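Minutes of the demonstration group, Zondeo project
3 November 2018, Grallau workshop, upstairs room

Present: the full teaching group, plus two guests from the Dustia office
Apologies: one, by email

**1. Last minutes**

Agreed with one correction. The line about hand guiding should say that the arm is moved with the brakes released and gravity compensation on. It said "brakes off," and our guests wondered if we just let the thing drop!

**2. Where we are with the block task**

Very good news to start with. The set now holds 900 demonstrations of block picking, all of them replayed once and checked. The target stays at 3000 by the end of February. Everyone felt this was within reach if we keep both teaching methods going side by side, and there was real excitement about how much smoother the newer recordings are — the early ones have long pauses before every grasp, and you can practically hear the person thinking.

**3. Hand guiding or remote control**

Long discussion, and a fun one. Points made:

- Hand guiding is quick to learn. New people get a usable recording on their first morning.
- Picking near the walls is harder by hand. You have to hold the wrist at an odd angle and your own arm blocks your view of the fingers.
- Remote control takes longer to learn but gives cleaner approaches, especially into the corners. The hand controller now has a slow mode on the thumb button and people love it.
- Operators on remote control tend to overshoot downward. Depth is hard to judge on the screen over shiny metal.
- One of our guests asked if we could mix the two in a single recording. We can't yet, as Miranda (our recording software) treats them as separate sessions. Everybody wanted this!

Decision: wall and corner picks by remote control, open-floor picks by hand guiding. Review next time.

**4. The bin**

We looked at the current layout and talked through starting positions. Blocks along the edges are the ones the learned policy still fumbles, so we want many more of those. Tilted blocks in the open part of the floor are going well.

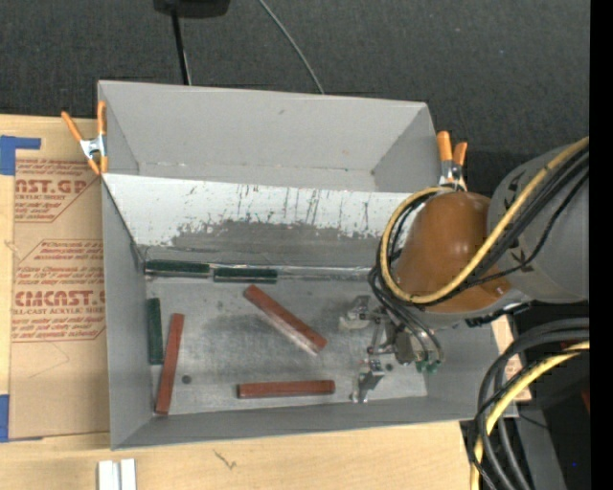

*Item 4: front compartment with three green and three reddish-brown blocks, gripper over the right side. Rear compartment empty.*

The two clamps with the orange handles stay as they are for now. Somebody suggested bolting the divider, but we'd like to be able to change the angle until the wall picks are finished. The scratches on it don't bother anyone, though we'd like to know whether reflections off the floor confuse the camera. A matte liner was proposed — we'll try one in the smaller compartment first and compare.

Cable routing came up again. With remote control the wrist turns further than most people would turn it by hand, so whoever is operating should check the yellow loop before each session.

**5. Labeling**

From now on each recording gets a tag for method, block color and starting position (edge, corner or open). The 13 untagged recordings from last week will be watched again and tagged by the people who made them. Failed grasps are to be kept, with their own tag. A recovery after a miss is some of the best teaching material we have!

**6. Actions**

- Teaching group: tag the 13 recordings
- Software: find out what it would take to switch methods mid-session in Miranda
- Workshop: cut and fit the trial liner
- Dustia guests: send over their notes on screen views for judging depth
- All: book remote control slots on the shared sheet, 2 hours at most per person

**7. Any other business**

The guests asked to try hand guiding after the meeting and were very welcome to. Coffee money is due.

Next meeting in the same room, date to be sent around by email.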